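Sorting out the Flandari room: our project report
Group: Leonie Leitner, Jianguo Han, Pirmin Plattner

We picked the shared room at Flandari for our tidying project mostly because all three of us use it and all three of us moan about it. In March I wrote down every time one of us went looking for something, and scissors won by miles (tape came second, in case you were wondering!).

Our idea was dead simple. Anything you need while standing up lives on or near the white table, and anything else goes on the side table or in a box. Jianguo wanted labels on everything, Pirmin wanted none, so we ended up with labels on the boxes only.
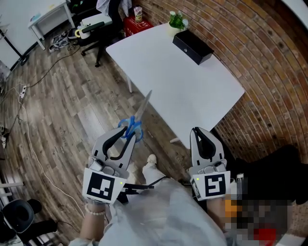

We gave it 2 weeks with the new rules and then asked the other groups what they thought. Ottilie Steiner said she liked having a plant about the place, which wasn't really the question, but we wrote it down anyway. Shaohua Qian wanted the scissors on a hook – fair enough, only you can't drill into the brick wall, and the stick-on hooks we bought fell off overnight.

The bit that went worst was shoes. We never agreed on a spot for them, so they still end up on the floor wherever people take them off, and I'd start with that if I did this again. Pirmin's drawing of a shoe shelf is in the appendix, along with my March list.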